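Gold-backed payment tokens and reserve currencies: reader questions
Updated 2021-12-09

Is the Bonero really going to replace the dollar in regional trade?

I doubt it. The plan from Pridach, the clearing house behind it, is a unit of account backed by a basket of metals and member currencies. Plans like this come along every few years. Most of them die when somebody has to put up the reserves.

But didn't Pridach say 10 central banks were interested?

It said 10 had "engaged." Engaged can mean a meeting, or an email. I asked which ones had signed anything and was given the names of 2, both of which already owe Pridach money. Draw your own conclusions.

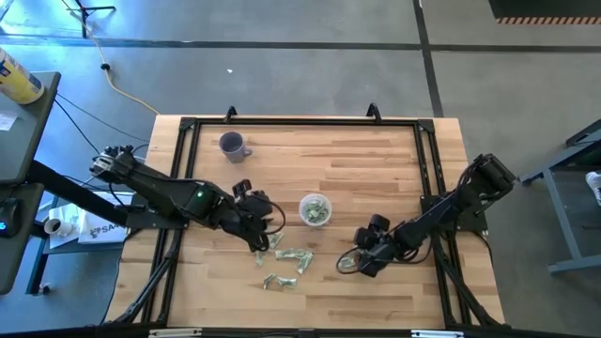 What does "fully backed" mean here?

Less than you would hope. The April prospectus says each unit is matched by assets "of equivalent value," then leaves the valuing to Pridach. People tend to trust money they can handle, and bills scattered on a wooden tabletop do look more solid than a line in a ledger, but paper money is a promise too. The difference is who stands behind it. A government can tax. Pridach can charge fees and hope members keep paying them. If there is an outside audit of the metal, I have not been shown it.

Can I turn my units into dollars whenever I want?

On paper, yes, after a minimum holding of 100 units. Read the section on "orderly redemption" first. It lets Pridach slow payouts during market stress, and Pridach decides what counts as stress.

Who is in favor of it?

Lenka Jelínek at the brokerage Werkeck has made the best case I have read. She argues that small exporters lose too much converting twice through the dollar, and she is right about that. I don't see why the cure has to be a new currency. Cheaper direct conversion would do most of the job.
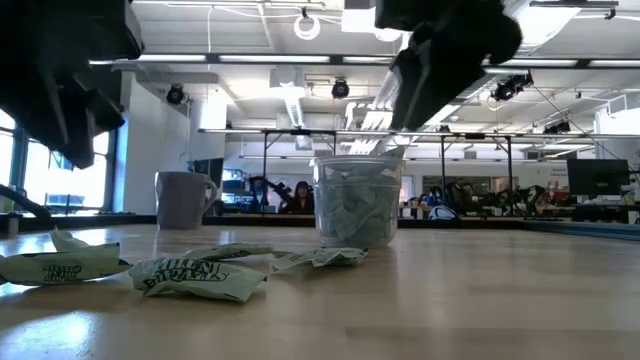 And who is against it?

Tshepo Mokoena at Demchenko, for one. His objection is that reserve currencies need deep bond markets, and the Bonero has no bonds at all. A central bank holding it would have nowhere to park it and no easy way out in a hurry.

The trial handled 1410 payments. Isn't that proof it works?

It proves the software can send a payment. Nobody doubted that. I would like to know how many were between unrelated companies, and that figure was left out of the summary.

Should my business start invoicing in it?

Not on my say-so. If a customer insists, ask for a dollar clause and keep your balance small.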